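Minutes, Stuma Relief Support Group, May meeting

Present: Oluwatosin Balogun (chair), Győző Csizmadia, Osaze Nwosu, Omolara Haruna (minutes)
Apologies: Ngozi Ogunleye

1. Last month's minutes
Agreed, with one fix: the generator went to the clinic, and we had written school.

2. Convoy report
Győző is back from the border and had wonderful news: all 48 boxes of trauma dressings got through, and the hospital there signed for every one of them! The drivers from Keltetti were terrific (they slept in the cab for two nights when the crossing closed because of shelling) and we want to thank them properly. Osaze will write to them this week.

3. Families arriving from the front-line towns
Five more families have reached us since April, and four already have a place to stay. Omolara has two offers of rooms for the last one and will visit both before Sunday. The language table is packed every week now, which is so good to see. We could really use a second teacher. 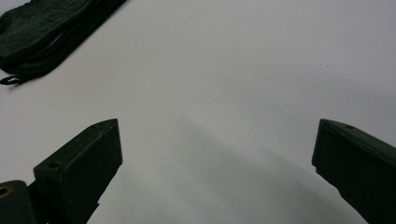

4. Window repair fund
Oluwatosin read out a letter from the village council. Blast damage has left 46 homes with boarded windows, and they would love plastic sheeting now and glass before the fall. Everyone was keen. Győző to get a price from Rulalora for sheeting by the roll. Decision on glass held over until Ngozi can join us, as she knows the council best.

5. Concert
The choir said yes! Hall still to be confirmed. Osaze has the poster nearly done and wants the spelling of the village name checked.

6. Any other business
Key to the storage unit: Omolara has it.

Next meeting in June, same room, 7 pm.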